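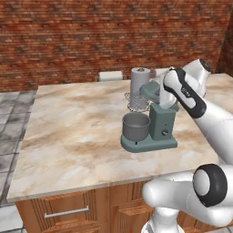 Last edited: December, 4:12 pm

Thread on the mixer fault in our kitchen sim. A few people asked for the details after I posted the failure count, so I'm putting everything in one place.

The setup: one arm at the island, a stand mixer, and a task called "close mixer head." The arm is supposed to push the head down from above until it seats, let go, and return home. The policy under test is Plorent. The scene and the physics settings come from a package we call Maillard.

We ran 4000 episodes overnight. 3096 passed. I looked at that number in the morning, thought it was a bit low but fine for a first pass, and moved on to other things. That was my mistake.

Sivaprasad Rai went through the replays after lunch and sent me one with the note "is this a pass?" The head was down. The gripper was also inside the column by a good part of a finger. The checker had marked it as a success.

The checker only looked at the hinge angle on the mixer head. If the angle was under the limit at the last step, the episode passed. It did not look at contact force or at overlap between bodies, and it did not check that the arm had let go.

So we wrote a second checker that reads overlap and force for every step and ran it on the passes. 202 of them failed. In all 202 the fingers had gone down behind the head, into the space between the head and the column, and got stuck there.

After that, the arm does what it was told to do. It can't reach its target, the position error grows, and the controller pushes harder. The solver gives up some ground each step and the finger sinks into the housing.

On a real arm you'd get a broken finger, a broken mixer, or a protective stop if you were lucky. We have a real cell at Zarkholm that was due to get this checkpoint the same week. It did not get it. I pulled it from the queue before I wrote any of this up.

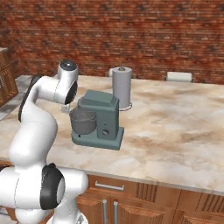

The first thing I wanted to know was why the force limit didn't trip. There is a limit. It's set in the Erno config, which is our own file for anything that touches the controller. The value is 900.

The trouble is that the number had no unit next to it. Whoever wrote it was thinking of a motor current limit in milliamps. The sim loader read it as newtons. A limit of 900 newtons on an arm like this is the same as no limit.

I checked the history and the person who wrote it was me. It went in when we moved the config over from the old format. It passed review because it looked like every other number in that block.

Second question was the approach. Plorent picks a contact point on top of the head and comes in from there. In the failed runs it picked a point too far back, near the hinge. Pushing there takes more force and leaves very little room for the fingers.

Sivaprasad thought the paper towel holder behind the mixer might be crowding the arm. Fair guess. We took the holder out and reran the bad seeds. Same failure on nearly all of them, so the holder stays in the scene and I'm not blaming it.

What did matter was where the arm's base stood along the island. With the mixer close in to the arm, the wrist has to fold a long way to get above the head, and the contact point drifts back toward the hinge. Give it more distance and the problem mostly goes away.

"Mostly" is not good enough for the real cell, so here is what changed:

Force values in the Erno file now need a unit. The loader refuses to start without one.

The checker fails any episode with overlap past a small tolerance at any step, including the ones that end well.

The arm has to be clear of the mixer at the end for the run to count.

Contact points close to the hinge are masked out. Plorent can't choose them.

There's also a watchdog now. If commanded and measured position stay apart for too long, the arm stops and holds. This one runs outside the policy and outside the sim, so Zarkholm gets the same code.

Someone asked if we're retraining. Yes, but not yet. I want the old checkpoint scored with the new checker first so there's a proper baseline. Changing both at once would leave us guessing.

Someone else asked if the older results are affected. Yes. Anything we scored on hinge angle alone is suspect, and the drawer task used the same kind of check. I've put a note on those pages and I'm rerunning them in order, oldest first.

If you use our Maillard scenes, pull the latest version and look at your own force limits before you trust a pass rate. Send me the seed if you find a bad one. Replays help too, but the seed is enough.

Drawer task reruns start tonight. I'll add the numbers to this thread when they're in.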